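Equipment plan: grippers first, arms later

The spring equipment request for the Olar fabric handling project goes in at the end of February, and it looks different from the one we circulated before the holidays. The second robot arm has come off the list. In its place we are asking for nine hand-held grippers, spare fingers and camera mounts to go with them, and more storage.

Zhenhua Feng worked out the numbers. One arm with its controller, stand and safety fencing would take most of the year's capital line, and it would sit in one bay and see the same table every day. The hand-held units can go home with people or out to partner sites. Clothes, bags and bedding behave differently in every room, and that variety is what the training data is short of.

We compared quotes from two suppliers. Zetska is cheaper per unit but charges for calibration. Caron includes calibration for the first year and ships replacement fingers in packs of three. Over two years the totals come out close, and we are leaning toward Caron on delivery time. Cornel Bucur has both quotes if you want to read them.

Several costs were missing from the first draft and are now in:

Finger pads. They wear faster on denim and canvas than on anything else we handle, so we have budgeted for 100 pads.

Batteries and chargers. Each unit needs a second battery to get through an afternoon.

Storage. Wide-angle video fills drives quickly. The request covers one new server shelf, with room to add another next year.

Operator time. This is the largest line after the grippers themselves. We have planned for 118 paid hours through the end of the first phase, including training and the short break after each block of recordings.

Veronica Coman asked whether we could rent. We looked into it for the arm, and a short rental may still make sense in the fall when we want to test a trained policy. For the grippers, the rental fees would pass the purchase price well before the first phase is over.

The Geltenia site will get its units first – they have people trained and a room ready. Everyone else should plan on a wait of a few weeks after the order is placed. Please don't buy mounts or cables locally in the meantime. Last year we ended up with two kinds of connector and had to replace half of them.

If your group needs a unit and isn't on the list, send Vangelis Sotiropoulos the dates you want it and the kind of items you plan to work with.
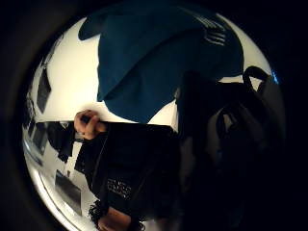
Aurelia Tănase
Equipment and Planning Coordinator, Olar

Aurelia handles purchasing and loan requests for the project. Comments on the draft budget can go to her directly until noon on the day it is submitted.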